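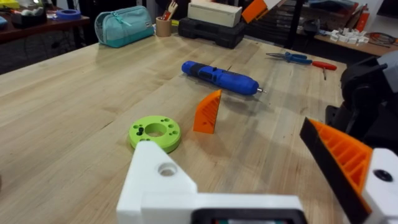
Members of the Bulbridge shared workshop have begun putting together the second version of Twal, a small two-finger robot arm designed to be built at home with ordinary tools. Most of the parts that change in this version are 3D-printed, among them the white gripper body and the orange ribbed fingers. Assembly is being done with hand tools and a cordless electric screwdriver, and the project's rule is that no step should call for anything more specialized. The parts list now runs to 722 entries, counting every screw and washer, down from 1261 in the first version.

Yareli Cuevas, who started the project, said most of the savings came from the wrist. The first version used a separate bracket for each finger, and builders complained that the two sides drifted out of line after a few hours of use. The new fingers mount on a shared base and can be swapped by taking out 4 screws.

"We wanted people to be able to print a finger overnight and have it on the arm before work," Cuevas said. The ribs let the finger bend a little around an object - a solid print tended to push small parts away. 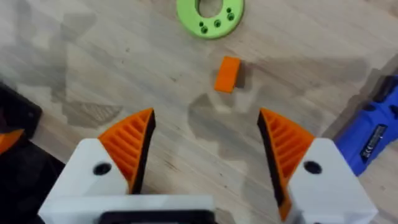
Dario, writing on the workshop's message board, asked whether the new fingers would fit the older wrist, as he had no wish to reprint the whole gripper. Cuevas replied that an adapter plate is being drawn up, but that it will not be ready for the first set of files.

The controller board is unchanged and comes from Vuvora. Toleo, the group's usual filament supplier, has provided spools at a discount. A full set of printed parts takes some 300 hours on a single home printer, so the workshop is splitting the job among several machines.

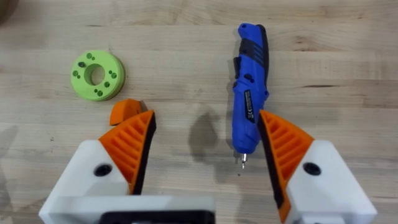

Assembly notes are being written as the build goes along, with torque settings for each joint and a list of the screws that need thread locker. The files and notes are due to be posted in December, and the workshop plans to hold an open build evening once they are up.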